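实验记录 2026年4月28日
项目:Oltalley 抓取仿真,异常件复现
记录人:Valentin Anghel
复核:Benedikt Frei

一、事由
昨日夜间批次在不规则网格件上中断。控制端返回“夹持完成”,随后的提升段中接触力读数归零,程序未触发保护停止,继续执行至放置位。按 Moroz 单元的安全规程,接触丢失后应立即停机并锁定夹爪。本次未锁定,按故障登记,等级暂定为 2 级。

二、复现条件
沿用夜间批次的场景文件与随机种子,夹持力上限设为 40 N,手腕姿态旋转 90 度,其余参数未改动。物体为灰色低面数网格,上部宽而圆,下部收窄并带有横向褶皱。碰撞体由导入工具自动生成,未经人工检查。腕部视角画面随日志一并保存。 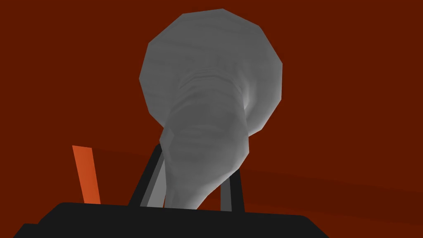 三、初步分析
1. 自动生成的凸包将下部褶皱之间的凹槽全部填平,碰撞外形与显示网格不一致。手指在碰撞层面判定为接触,在显示层面仍可能存有间隙。
2. “夹持完成”信号仅依据手指位置停滞判定,未与力反馈交叉核对。此项为保护未触发的主要嫌疑,待日志确认。
3. 力信号滤波窗口偏长,归零事件可能被平滑后落入容许范围。该点由 Benedikt Frei 提出,尚无数据支持。

四、临时措施
即日起,Oltalley 场景中凡含凹形网格的物体暂停进入夜间批次。控制程序不得下发至 Herdale 实机,已在发布清单中标注。现场人员如需调试,须先将夹持判定切换为手动确认。

五、后续工作
改用凸分解重新生成碰撞体,与原凸包在同一种子下对照运行。判定逻辑增加力阈值条件,由 Valentin Anghel 修改,Benedikt Frei 审核。滤波窗口暂不调整,避免同时改动多个变量。对照结果计划于 5 月提交 Plomar 组内评审,评审通过前故障单保持开启状态。

附:夜间批次日志缺最后一段,原因未查明,已向服务器管理方申请恢复。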